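Front loader door sits right over my laundry basket, clothes keep catching on the way out. How do you all do it?

Asked in Laundry & Cleaning 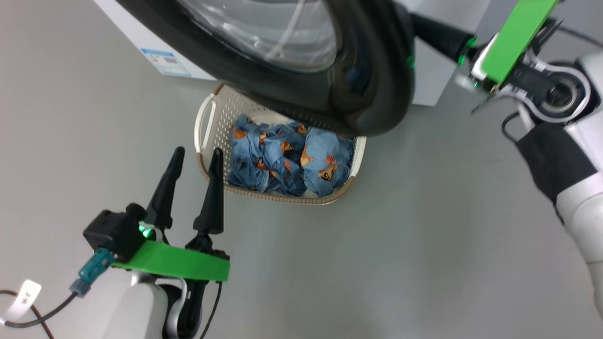
We moved into a smaller place in October and for the first time in my life I have a front loader. I had a top loader for so many years that I could do a wash half asleep, and now I feel like a beginner again! My basket is the ordinary rectangular kind, off-white with little holes all over and a tan rim, and it fits under the open door but only just. The door hangs over the far side of it. So I'm reaching around the door, pulling things out in a big wad, and every single load something ends up on the floor or gets dragged along the rubber. My son's pajamas are the worst for it (blue ones with the little animal faces, he would wear them to school if I let him) because the legs wrap around everything else.

Two things I'd love to know. Is there a better spot for the basket? And is it bad for the door if I lean on it a bit while I'm down there? I paid $294 for this machine secondhand and would like it to last. Also it has started to smell a little musty, if anyone has thoughts on that while you're here.

Thank you so much in advance, you were all so kind when I asked about the drain hose.

3 answers

Leszek Pawłowska
Answered May 18, 2023

Welcome to the front loader club, it does get easier! I have had mine in a narrow hallway for years and I went through exactly the same dance with the basket.

What works for me is to swing the door open as far as it will go, all the way back, before I bring the basket anywhere near it. A lot of us stop halfway out of habit. Then I push the basket up against the front of the machine, below the opening, with one of the short sides facing me so I can grab the handle and drag it away when it's full. If your hallway won't allow that, put the basket up on a low stool. Mine is an old step stool from Barreto that was meant for the kitchen, and the clothes have a much shorter way to fall.

For the tangles, reach in and give the drum a turn by hand first. You'll feel the load loosen up. Then take out the long things, sleeves and pajama legs and tights, a piece at a time, and after that you can scoop the small stuff in handfuls. My wife puts pajama bottoms in a mesh bag and swears by it, though I can never find the bag.

Please don't lean on the door. The hinge is only meant to carry the door, and once it sags the door stops lining up with the seal and you get drips. I learned that the expensive way, $220 for the hinge and the visit. If you need something to steady yourself, put your hand on the top of the machine.

Now the smell. Wipe the rubber seal around the opening after your last load, and pull the fold back gently so you get down inside it. You will find lint in there, and coins, and once in my case a whole baby sock. Leave the door open a few inches afterward and the soap drawer too. Once a month I run the hottest cycle with nothing in it. And use less detergent than you think! Coming from a top loader you are very likely pouring in too much.

Hope that helps, and let us know how the pajamas get on.

Was this helpful? 696 people said yes

mukden_mom
Answered

get a softer basket, the fabric kind that squishes. the stiff ones always fight with the door. I have a Stimirau one and it folds flat behind the machine

Was this helpful? 12 people said yes

Second Floor Rita
Answered

I agree with nearly all of what Leszek wrote, only I would add that if the smell is still there after a couple of hot empty cycles, have a look at the little filter behind the flap at the bottom front. Not every machine has one you can get at, so check your booklet. Put down an old towel and a shallow dish first, more water comes out than you'd expect, and I had to mop clear to the kitchen the first time I did mine.

As for the basket, I keep my stiff one and I'm fond of it. The holes let damp things breathe if you get called to the phone on the way to the line, and I do get called to the phone!

Was this helpful? 220 people said yes

Related questions
Can I wash a wool blanket in a front loader?
White powder left on dark clothes after washing
Drain hose keeps slipping out of the standpipe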